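Relline Publishes Results of Two-Month Gripper Comparison on Small Glass Jars

ZATEDMONT, February
By the Relline press office

Relline today released the results of a bench comparison of three grippers for handling small lidded glass containers. The work was carried out at the company's test lab in Zatedmont, using the same model of arm and the same workbench layout for every gripper. The full results, including the failed attempts, are available on request.
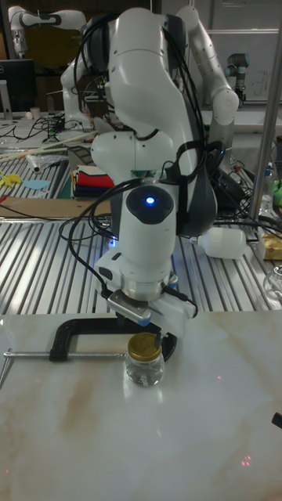
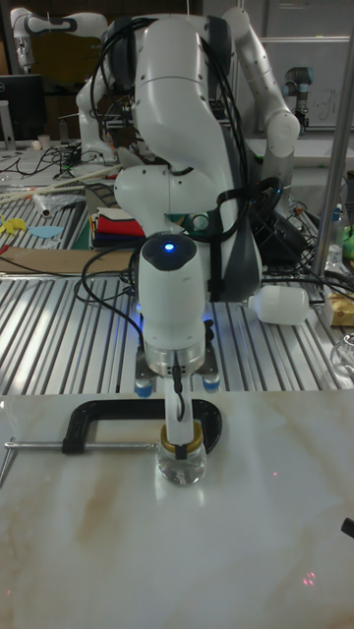

Trials at the Zatedmont lab, with a gold-lidded glass jar on the marble-patterned test surface.

Small jars give packaging lines more trouble than their size suggests, according to Liapis, which runs a filling line for spice pastes and read the results before release. Its main concern was the lid: a gripper that holds well on the glass but slips on a ridged metal cap is of little use on its line, and it asked that any later round report the two separately. Relline has agreed to do so.

The three grippers were a parallel gripper with short hard fingers, the same gripper fitted with longer soft-tipped fingers, and the Duvness adaptive gripper, which adjusts its closing force during the grasp. Each was mounted on the arm through the same flange and driven by the same controller. Cable routing was left to the operator, as it would be in most shops.

Each gripper made 115 attempts. In an attempt, the arm started above the jar, came straight down, closed on the lid, lifted the jar clear of the table, held it and set it back down. An attempt was counted as a success only if the jar was upright at the end and the lid had not turned. Jars that were set down off their starting point by a small amount were still counted, and the offset was logged.

The Duvness gripper had the highest success rate of the three and the lowest number of turned lids. The soft-tipped fingers came second. They held the lid well but were slower to release, and on a number of attempts the jar moved as the fingers opened. The short hard fingers were the fastest and the most repeatable in position, but they were also the most sensitive to a poor approach. When the arm came down slightly off center, they tended to land on the rim of the lid instead of closing on either side of it.

Relline notes that the ranking changed when the test was run at a higher closing speed. The gap between the Duvness gripper and the hard fingers narrowed, and the soft-tipped fingers fell further behind. Customers who need short cycle times should look at those figures before the headline ones.

The test surface also affected the results. A glossy tabletop was chosen on purpose, as many food and cosmetics customers work on hard, polished surfaces that are easy to wipe down. Reflections caused position errors in the first week with one of the overhead camera settings. The exposure was lowered, the affected attempts were thrown out and the series was started again. None of the discarded attempts are included in the published totals.

Camera placement was compared as a separate exercise. A fixed camera beside the bench gave steadier readings of the lid than one mounted near the wrist, mostly at the moment of contact, when the fingers blocked the closer view. The wrist camera did better at finding a jar that had been moved before the attempt began. The lab now uses both — the wrist camera for the search and the fixed camera for the final approach.

The tests did not cover wet jars, plastic lids or jars packed close together in a tray. They also did not measure wear. The soft tips were replaced once during the work, after one of them began to split, and the company does not consider that enough to say anything about service life.

A second round is planned with a wider set of containers and over 400 attempts per gripper. It will use the same arm and controller, with lid grip and glass grip reported in separate tables. Gripper makers who would like to have a product included may contact the Zatedmont lab. Relline does not charge for inclusion and does not let suppliers review results before they are final.

Relline tests and integrates robotic handling equipment for small and midsize manufacturers. Requests for the full results should be sent to the Relline press office and should state whether the raw logs are also needed.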